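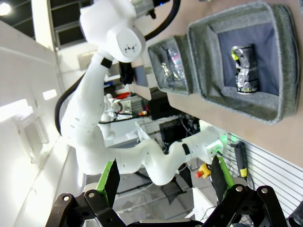
Progress report, March
Project: Gripper comparison for mixed packaging sorting
Prepared by Onni Ikonen for Tapio Honkanen, Dendex

1. Status

The work in this period was the second round of gripper tests at the Tasska test room. The two-finger parallel gripper has now finished its part of the program. The suction tool from Desmet is mounted and calibrated, but only a small part of its trials is done. We are therefore a little behind the plan for suction and on time for everything else.

2. Work done

The test task is the same as in the first round. The arm must take one item of packaging, such as a drink can or a plastic bottle, and move it to the correct felt bin on the table. We kept the felt bins because their soft walls move when a finger touches them, and this was the difficulty you asked us to study.

In total we recorded 3,359 grasp attempts. Of these, 733 failed. We went through all the failed attempts by hand and gave each one a cause. The largest group is crushed cans lying flat near the bin wall. The fingers come down at an angle, one finger pushes the felt, and the can rolls away before the grip closes. The second group is bottles with a wrapping of thin clear plastic. In these cases the fingers often hold only the wrapping and the bottle slides out when the arm lifts.

We tried 3 closing speeds. The slowest was the best for wrapped bottles and made almost no difference for cans. We also lowered the closing force to 60 percent of the maximum, and the cans then kept their shape better. We propose to keep this value for the rest of the project.

3. Wrist camera

The wrist camera sees both fingers during the whole approach, and this helped us very much when we sorted the failures. Its weak point is reflection. Clear plastic shines under the ceiling lights and the Jurkent software then places the edge of the bottle too far to one side. We tested with a part of the lights off and the error became smaller. A proper solution would be a diffuser, and we have asked for a price.

4. Problems and changes

The spare finger pads came late, so we used the first pair longer than planned. The rubber is worn at the tips. We repeated the last set of can trials with new pads and will report both results separately.

5. Next period

We will finish the suction trials with the same items and the same bins, and after that run the two tools in turns on a mixed load. No change to the budget is requested. We need your decision on the diffuser before the mixed load trials begin.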